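Home | Talks | Notes | Contact

Selling Chairs Online - speaker notes, Botond Kiss, Findton

Open with the returns number. Millow sold 4,000 dining chairs in April and 643 came back. Let them do the math. Wait for the groan.

Most common complaint was seat height. We had listed the height of the back, twice, and the seat not at all. Own up to this early, they like it.

Next, the word "elegant." Ask for a show of hands: who has it in a listing right now? Hostari used it on a folding stool. Don't be smug, so did we.
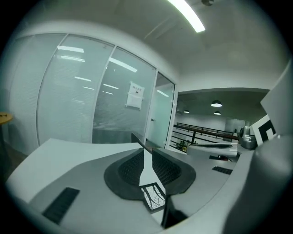 Glass partition and door, pendant lamps beyond.

Assembly. "Easy" means one wrench and no second person. Tell the Ngata bench story - short version, skip the part with my brother-in-law.

Weight limits: print the number. If it holds 300 pounds, say 300 pounds. "Sturdy" holds nobody up.

If time is short, drop the fabric swatches. If time is long, God help us, take questions on shipping.

Handout is on the back table. Ask for the pens back.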